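Getting an etch mark out of a honed marble counter

Quick one, writing this between jobs. People keep emailing us about dull spots on marble. Lemon, vinegar, wine, the wrong bathroom spray. It's an etch. Acid ate the surface a little. Not a stain, so don't scrub it with stain remover, you'll get nowhere.

Honed only. If your counter is polished to a mirror, stop reading and call somebody. Polished can be done by hand but matching the shine is a whole other page, I'll write it up when I have time.

First, is it an etch or a stain?
Look across the stone with a light held low. Etch looks lighter or duller than the rest, and you can sometimes feel it. Stain looks darker and feels the same as everything around it. Can be both, wine usually is. Do the stain first (poultice overnight, see the poultice page), then come back.

What you need
Marble refinishing powder. We use Firnholm 1701, fine grade
Spray bottle, 700 ml or whatever you have under the sink
A stiff white nylon pad, no color. Green ones scratch
2 microfiber cloths, clean ones, not from the car
Painters tape
Neutral stone cleaner
Penetrating sealer for the end. Jometti 256 is what's on our shelf

Steps

Clean the area. Neutral cleaner, rinse, dry it off. Any grit left behind gets dragged around under the pad and then you have a new problem.

Tape off whatever is next to it. Sink rim, wood trim, painted wall. Powder slurry gets everywhere.

Test somewhere you can't see. Behind the toaster, under the soap dish. I mean it. Valentyna Bilyk in our shop skipped it on a gray Pelletier top and the spot came up shinier than the rest of the slab. Took her most of a Tuesday to even it out.

Sprinkle powder, mist with water. You want it like thin yogurt. Too dry and it cakes, too wet and it just slides and does nothing.

Work it with the pad. Small circles, firm but not leaning on it. Keep going a little past the edge of the mark so you don't end up with a dish. Mist again when it gets sticky.

Wipe a corner and look. Low light again. Still there? More powder, go again. Deep ones take a few rounds. If you can catch it with a fingernail after all that, powder won't do it, needs diamond pads.

Rinse. Then rinse again. Dried slurry leaves a haze and everyone thinks they ruined teh stone. They didn't, it's just powder. Plain water, fresh cloth.

Let it dry overnight before you judge it. Wet marble hides everything.

If the spot looks shinier than the counter
Went too fine or rubbed too long. Go back with the honing grade powder, light pressure, and feather it out wide. Check often.

If it looks duller
Usually leftover haze. Rinse first. If it's still dull then a few more minutes with the fine powder.

Sealing
Has to be bone dry. Thin coat, let it sit for as long as the bottle says, wipe off every bit before it tacks up. Sealer left sitting on top goes streaky and is a pain to get off. Second coat only if water still soaks in dark.

And no, sealer does not stop etching. It slows down stains, thats all. Ona Baranauskienė at the Borby showroom tells every customer this and they still come back mad about limes. Use a cutting board.

Don't use
Vinegar. Baking soda paste, leaves a film. Car polish. Sandpaper from the garage. Melamine sponges, they're abrasive and they'll leave their own patch.

Cloths: wash them separate, no softener. Softener leaves a residue and then your sealer goes on blotchy.

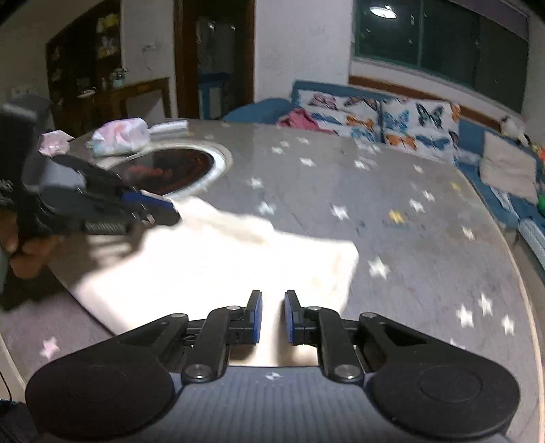
Same goes for dryer sheets. Hang them up to dry or run the dryer with nothing in it but the cloths. Any with slurry dried into them, throw out, they'll scratch next time. Limestone and travertine questions, send a photo with the light held low and tell us what's been spilled on it.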